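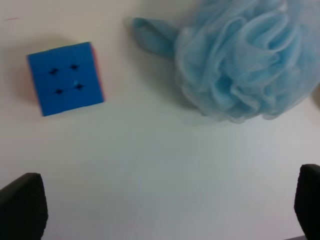
Odds and Ends on a White Table: the Sirdale Gallery

Jul 2, 2020

Welcome to another page of everyday things! If you're new to Sirdale, this is where I put the small household objects that never get a proper look: the stuff that lives on the side of the bath, in the fruit bowl, down the back of the sofa. I love it all. I've been keeping these galleries going for long enough to have 23 pages of them now, and the white table pages are still the ones I enjoy putting together the most.

The table helps, of course. A plain white top does wonderful things for colour. You put one bright thing down and it suddenly looks as if somebody has turned it up a notch, and you start noticing where the light comes from and how far a shadow stretches. Try it at home with whatever is in your pockets.

This time the theme is blue, with a bit of orange and yellow to keep it company. There are two kinds of blue to compare, one flat and solid and the other all froth, and I can't decide which I like more.

The cube

The puzzle cube opens the page with its blue side on top. It's such a strong blue, the sort you get on a new school jumper or a ferry funnel, and all nine squares of it are together on the one face. Do look at the four little black stars around the middle square. Those are the places where the corners of the tiles meet, and I must have handled puzzle cubes since I was nine or so without once thinking of them as stars. Now I can't see them as anything else.

There's a strip of orangey red down the right-hand side as well, and (my favourite bit) a faint pink blush on the table to the left of the cube. Colour leaking out onto white! You can go looking for that effect for an hour and not find it, and then it turns up beside a toy.

I'm a hopeless solver, by the way. My own cube at home came from a jumble sale in Rititcombe, in a box with 10 odd dominoes and a yo-yo, and I've never got further than one face and a bit of a second. I do find it very good company on the phone, though. Something to turn while you're on hold.

A few things I've learned about looking after one, in case yours has gone stiff. Take it apart only if you know it's the kind that comes apart. Wipe the faces with a cloth that's barely damp. Keep it off a sunny windowsill, as the colours on mine have faded on the side that faced the glass - the orange went first, and it's now closer to peach.

The pouf, up close

Every time I see one of these close to, I'm amazed that it's only netting. Loops and ruffles everywhere, petals at the top, pale sky blue where there's a single layer and a proper turquoise where they pile up. Down in the fold near the middle it goes right through to teal, like looking into a rock pool.

I always assumed the mesh was a sort of random tangle, but the holes are tiny neat diamonds, all the way along. On the broad ribbons at the front you can follow them quite easily. Further back they go lacy and start to sparkle, and over on the upper right there's a crinkled patch that has hardly any colour left in it at all.

I did try to make one of these once, from a roll of netting bought for keeping birds off the currants. The method is simple enough: you gather a long tube of mesh into pleats, tie it very tightly round the middle with cord, and fluff it out. Mine came out flat on one side and much too scratchy to use on anything but the sink. It did a splendid job on the sink. 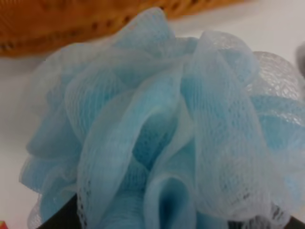 How do you stop a mesh pouf going musty?

Rinse it well after every use, squeeze it out, give it a good shake and hang it by its cord somewhere airy, well away from the spray of the shower. A pouf left in a puddle on the edge of the bath never dries in the centre, where the netting is bunched tightest. Swap it for a new one every month or two, and sooner if it starts to smell or the loops begin to come undone.

The old ones don't have to go straight in the bin, either. I keep one under the sink for scrubbing plant pots and another in the shed for muddy boots. If you snip the cord in the middle the whole thing unrolls into a long sleeve of netting, far longer than you'd expect, and that's brilliant for hanging onions or for tying round a ripening melon. Do it outdoors the first time, as there's usually a bit of old soap in there.

The row, with the basket behind

And so to the big group! I adore an arrangement like this one, with everything spaced out in a line and a basket waiting at the back. The basket is a lovely warm orange, woven, with a thick rolled rim, and it sits up against the wall with nothing in it, which lets you see the weave carrying on down the inside.

The cube is there at the far left, showing white and red along with its blue top, and next to it is the pouf, the biggest thing in the row and by far the fluffiest. Then in the centre, set a touch lower than the rest, comes a mango. Yellow, plump and pointing away up the table. I think the mango makes it. Against that much white and pale blue it's like opening the curtains.

It's worth spending a minute on the textures too. You've got the hard flat sides of the cube, then all that ruffled mesh, then the fruit, and the weave running along behind. I had a go at drawing it in coloured pencil and used up most of a light blue on the pouf alone. The basket I gave up on after the second row of strands. If anyone has a trick for drawing wicker without losing the will to carry on, please do send it in.
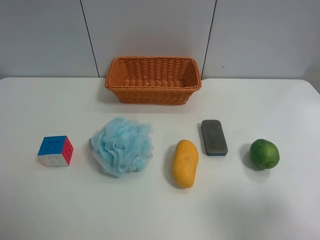 Make your own row

If you fancy having a go, you don't need anything special. Pick a handful of things you already own, making sure that at least one is soft and at least one is something you can eat. Put down a white surface (the back of a roll of wallpaper is perfect, and mine cost less than a sandwich). Leave more space between the objects than feels natural, then shift one of them a little out of line. Something woven at the back is a treat if you have it.

Colours that have worked well on earlier pages: orange with pale blue, obviously, but also mustard with grey, and a really dark green with pink. Lemons go with everything. Red on red was a muddle, although I still have a soft spot for page 17 and its tomatoes.

More from Sirdale

The Mwakalinga pages are all baskets, bowls and trays, 29 pictures in total, and they're the ones to visit if the orange basket has caught your eye. There's a tall one with a lid about halfway down that I'd happily give house room.

Brulis is the bathroom set: flannels, nail brushes, soap dishes and a long run of sponges in every colour going. It started as a single page and rather got away from me.

Both are on the main index, along with the fruit and veg pages and the drawer of string. The next new gallery should be up in September and the theme is going to be green, so I'm already eyeing up the peg bag and the good colander. Pictures up to 300 KB load best on the older pages, if you're sending your own rows in, and a line or two about what's in them is always welcome.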